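ok so I've been living in Godport for 3 months now and people keep asking me about the ferry commute, so I'm just going to put it all in one place

background: I work in Tillport, on the other side of the bay. driving is 36 miles because you have to go all the way around the marsh. the boat goes straight across and drops you a short walk from my office, so for me it was never a hard choice

the monthly pass is $353. I know. I made the same face! but I added up gas, the bridge toll and the parking garage downtown and came out at $447 a month for the car, and that's before you count oil changes or my mood
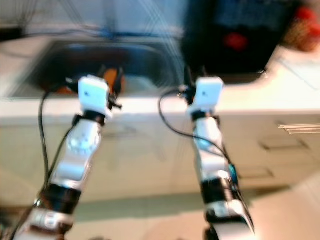
Do you need to reserve a seat if you have the pass?
Nope, you just walk on. The pass gets you on any boat, and the only ones that fill up are the early evening ones in July and August.

seating, because I have opinions now. upstairs on the left going over in the morning, so the sun's behind you and you can see your laptop. downstairs is warmer but it's right over the engine and your coffee does little rings the whole way

also the regulars have their spots and they will not say anything to you, they'll just stand there holding a bag. I took the corner bench by the snack window my first week and I still feel bad about it

speaking of the snack window - skip the breakfast sandwich. get the banana bread or go to Thân, the little place across from the Tillport dock. they open at 6:30 and do an iced coffee that's basically dessert (I get it in January too, don't look at me like that)

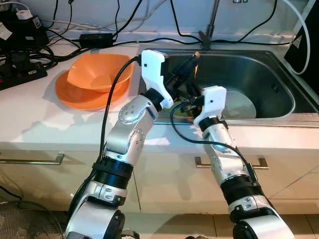
Kitchen sink, grippers at it.

schedule stuff! the paper one at the dock is out of date more often than you'd think. I use an app called Asteo that pings me when a boat is running late. it's ugly and it logs me out every couple of weeks but it has saved me from standing in the rain so many times

fog is the real problem. if it's thick at 7 in the morning they hold the first boat, and then everybody from the first boat gets on the second boat, and you're standing by the life jackets with somebody's bike in your hip

my coworker Ji-hoon Ra has been riding way longer than me and his rule is if you can't see the red buoy from the parking lot, go home and take your first meeting from there. I ignored this once. I got to work at 10:20

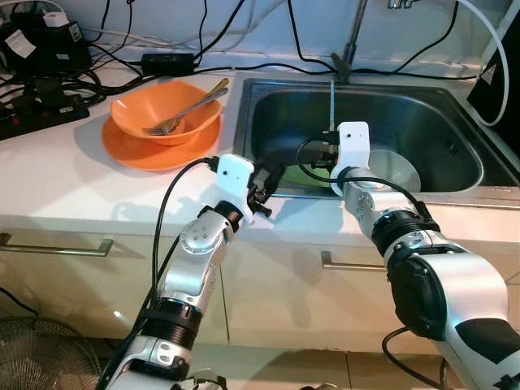
and if you do get stuck on the Tillport side at night, the last boat is 9:40 and they mean it. there's a bus that goes around the marsh after that but it stops everywhere and the heat is either off or on full blast

things I keep in my bag now: dry socks, a hat that ties, ginger candy for the choppy days, one of those tiny battery packs. the outlets on the upper deck mostly don't work, I've tried them all

bikes go on free if you get there before the ramp guy closes the side gate. they say ten minutes ahead but make it fifteen when it's nice out

anyway if you're thinking about moving over here and the commute is what's stopping you, buy a ten-ride card first and try it for a couple of weeks. go in bad weather at least once. and say hi, I'm upstairs on the left with the banana bread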